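9/29/20

The second working session of the Tulimwood Furniture Cluster was held online this morning. Kanchan Dubey chaired. Member firms reported on orders, freight costs and access to credit, and most said that payment terms from large buyers have grown longer since March. Andico asked that the matter be raised with the regional chamber.

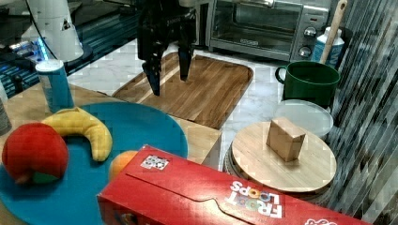
The joint purchasing plan was taken up next. Of the 134 members, 37 have agreed in writing to take part - fewer than expected. Dradik will circulate revised terms, with the entry fee held at $1,000 per firm. Mishra abstained. The draft letter to the chamber is still with me and must go out before the next session.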